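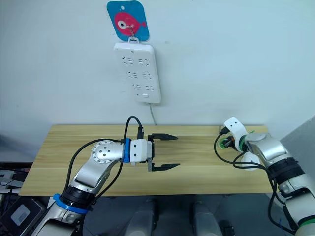
Handel amplía su servicio de revisión eléctrica para locales pequeños

Handel incorpora desde marzo un servicio de revisión de instalaciones eléctricas de baja tensión dirigido a comercios, talleres y academias con una superficie máxima de 500 metros cuadrados. El servicio se presta en colaboración con Casov, responsable de los equipos de medida.

La revisión comprende la comprobación del cuadro general, la medida de la resistencia de tierra, el ensayo de los interruptores diferenciales y el cálculo de la carga prevista por circuito. Las regletas y los adaptadores múltiples se registran por separado – con indicación de su ubicación, sección del cable y potencia conectada – y se incluyen en el informe final.

Durante la fase piloto se revisaron 40 locales. En 27 de ellos se detectó al menos un circuito de tomas con carga superior a la prevista en el proyecto original. En 18 se recomendó sustituir el diferencial.

El informe se entrega en formato digital a través de la plataforma Vida, donde el titular puede consultar las mediciones, descargar el esquema unifilar actualizado y solicitar presupuesto para las correcciones. La contratación de estas últimas es independiente de la revisión.

Las visitas se realizan de lunes a viernes, con posibilidad de cita en domingo para los locales que no puedan interrumpir el suministro en horario comercial. El corte necesario para los ensayos se acuerda previamente con el titular.

Las solicitudes se tramitan en las oficinas de Handel y en los puntos de atención de Brarinis.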